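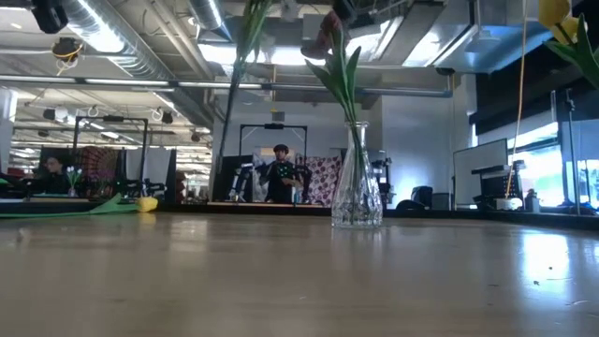 What goes in the vase first, the greens or the flowers?

Flowers with the stiffest stems first, then the softer ones, and any loose greens last, once you can see where the gaps are.

Datasets > Household > Flowers and Tables > ulturley-tulips

Search datasets, tags, authors Go

Filed under: flower arranging, table setting, tulips, still images, text notes

# ulturley-tulips

Notes and pictures on putting cut tulips in a vase. Single stems, one vase, one table. Started as a folder for the Hollis arranging notes and got bigger than planned.

Current version: 18th July. Replaces the earlier zip, please delete that one, the labels were off by one row.

## What's in it

- 1,223 stills, tulips and one or more vases or jars, in various states of done
- 653 short text notes, written by hand, one arrangement step each
- a word list (stem, lip, neck, bloom, leaf, etc) so everybody labels the same part the same way
- `splits/` with train and check lists

Not every still has a note. Not every note has a still. The join file is `pairs.csv`, use that, don't go by file order.

## The flowers

Mostly tulips. Pink, yellow, a few white ones late in the set. A small folder of other things (`other/`) that got bought when there were no tulips: ranunculus, stock, one lot of eucalyptus. Treat `other/` as a leftover drawer.

In the sample at the top of this file a dark pink tulip is in the glass and a yellow one is lying on the table. Labels for that kind of still look like this:

 vase: glass, clear, cut-style facets, flared lip
 in_vase: tulip, dark pink
 on_table: tulip, yellow, lying on side
 state: partial

`partial` means at least one stem is in and at least one is still out. `empty` and `full` are what they sound like. `full` was argued over. We settled on: no stems left on the table that belong to the bunch. How crowded the vase looks doesn't matter.

## Vases

Three shapes.

1. narrow neck, flared lip. Holds a stem upright without much help. Hard to get a fat leaf through.
2. straight cylinder. Tulips lean out to the rim and stay there.
3. squat jar, wide mouth. Needs more stems than you think or it all flops to one side.

Clear glass is over-represented. Stems show through it so labelers liked it and kept picking those ones first. If you're training on vase / not vase, rebalance.

## Fields

- `id` – string, no meaning in it
- `vase` – free text, from the word list where possible
- `in_vase`, `on_table`, `in_air` – flower and color
- `leaf_note` – optional. Direction of the big leaves, blocked bloom, etc
- `state` – empty / partial / full
- `surface` – wood, cloth, tile, other
- `note_id` – matches `notes.jsonl`, blank if none

`in_air` was added in the second round. A stem being held or lifted, not touching table or glass. First 500 stills were gone back over for it, but quickly, so expect misses.

Color is one or two plain words. Pink, dark pink, yellow, pale yellow. Please don't send in corrections saying coral.

## Text notes

Short, bossy, written to be read with wet hands. Samples:

> Strip the low leaves before you start. Anything under the water line goes slimy.

> Recut at a slant, put straight in water. Don't line them up on the counter and cut them all and then go find the vase.

> Hold the stem low down, drop it through the neck, let go. Turn the vase, not the flower.

> Tulips keep growing after there cut. Leave headroom or you'll be redoing it tomorrow.

> Big outside leaf covering the bloom? Fold it back or take it off.

Each note is one step. If a writer put two steps in a line it was split, which is why some of them start a bit suddenly.

Spelling left as written. There is a cleaned column (`text_clean`) if you need it.

## How labels were done

Two passes. First pass from the still only, no looking at the note. Second pass with the note open, only to fix flower names. Disagreements went to a third reader and the third reader won, no discussion.

Longest arguments:

- bud or bloom. Any color showing = bloom.
- leaf still on the stem vs. loose leaf. If you can't tell, leave `leaf_note` empty.
- reflections. Polished tables give you a second vase upside down. Do NOT label the reflection. Window glare on the wood isn't a cloth either, that came up more then once.
- stems at the border with only leaves showing. Flower = unknown, even if everything else in the still is tulips.

## Known problems

- Background is not labeled at all. People, furniture, bottles, whatever is behind the table. Ignore or mask.
- Yellow tulips against bright windows wash out. Some are marked `pale yellow` and probably shouldn't be.
- Blooms against a bright ceiling go dark, so pink and dark pink get mixed up. Merge the two if color matters to you.
- Near-duplicates. We took out the obvious ones. Brurkerwood folder still has plenty.
- Water level isn't recorded. Should have been. Hard to see in faceted glass anyway.
- `surface: other` is nearly all trays.

## Folders

 hollis/
 brurkerwood/
 other/
 notes/
 splits/
 pairs.csv
 wordlist.txt

`hollis/` is the tidy one, start there. `brurkerwood/` has more clutter and more half-done arrangements, better for `partial`.

## Using it

Fine for captions, state labels, step ordering, teaching someone to do a vase. Not good for telling tulip varieties apart, we never recorded them and most came in plain sleeves with no name on.

Step ordering: notes have a `step_hint` from 1 to 6. It's a hint. Plenty of people trim last and their flowers look fine.

## Next

Clesatar has offered to host a bigger copy, target is 3,000 stills, with water level and stem length added. July round is closed. Daffodils will get there own folder and not be mixed in, the sap is bad for tulips in the same water and we don't want notes suggesting it.

Label fixes: open an issue with the `id` and the field. One issue per still please, the long lists get lost.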